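Teleop demos for floor pickup: how messy should the floor be?

Forum > Home robots > Teaching and demonstrations

tbodnar
Posted Fri 11 March

Hello all. I am collecting demonstrations for a bedroom tidying task: pick up trash from the floor, put it into a basket. Two arms, two-finger grippers, mobile base. My policy trained on 1,376 episodes is good with bottles and cans, but with tissue it is very bad. It closes the fingers above the tissue and goes away happy.

My question is about the floor. Until now I put the objects well apart from each other, so the operator has an easy grasp. A colleague says this is why the policy is weak, and I should throw everything in a pile. I am not convinced. What do you do?

pramik
Your colleague is half right. Piles are good, but later. If the operator is fighting with a pile, the demonstration is full of small corrections and the policy learns the corrections too. I would keep single objects until tissue works, then put two objects touching.

Trudy Tomoana
I disagree with pramik. Corrections are the most useful part of a demonstration! A clean grasp shows the robot only what to do when all is well. At Brallbridge we went to mixed floors in December and I would not go back. Recovery from a missed grasp got much better after this.

pramik
Recovery yes, if the operator recovers well. How many operators did you have? With new people I see a lot of waiting and shaking above the object, and this is not recovery.

Trudy Tomoana
We had 6, all with some months of practice. OK, I accept that for new people it is different.

tbodnar
Thank you both. For reference, my floor is like this at the moment. The can and the paper cup are crushed before I put them down, and the tissue is crumpled.

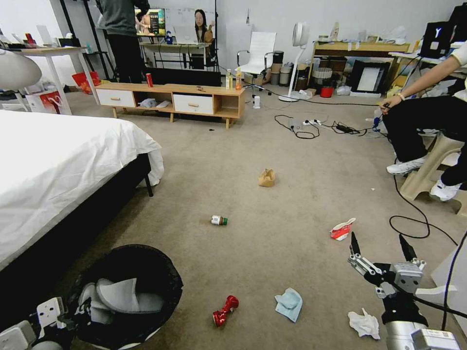

Should I delete the episodes where the operator misses the first grasp?
Keep them if the operator goes back and completes the pickup in the same episode, and delete the ones where the object stays on the floor.

trunari_user
About the tissue, I had the same problem on carpet. Three things to check. First, the height at the moment of closing. My operators stopped too high because they were afraid to push the fingers into the carpet. I told them to go down until the tips touch and only then close. Second, the speed, go slower in the last part. Third, look at the wrist camera, on mine a white tissue on a light carpet was almost invisible until I changed the exposure.

tbodnar
The height I did not check. I looked now at 13 of the failed tissue runs and yes, in most of them the fingers close in the air. In the demonstrations it is also quite high, the operators are catching only the top of the tissue. So the robot copies us, only a little worse.

pramik
This is very typical. I would record the tissue again from zero and not mix with the old ones.

Trudy Tomoana
Or keep the old ones and give them a lower weight. Throwing away data hurts me.

pramik
It hurts me also, but a wrong height is a wrong height.

tbodnar
I will record new tissue episodes with contact on the carpet, and train once with the old ones and once without. The cloth I will leave for later, folded cloth is a different problem for me, the operators cannot agree if they take it by the edge or by the middle.

trunari_user
Choose one and write it down for them. We used the middle. With the edge it was dragging on the floor and going under the wheels.

Trudy Tomoana
Edge for us, but our arm is longer. When you have the two results please post them here, also if pramik is right.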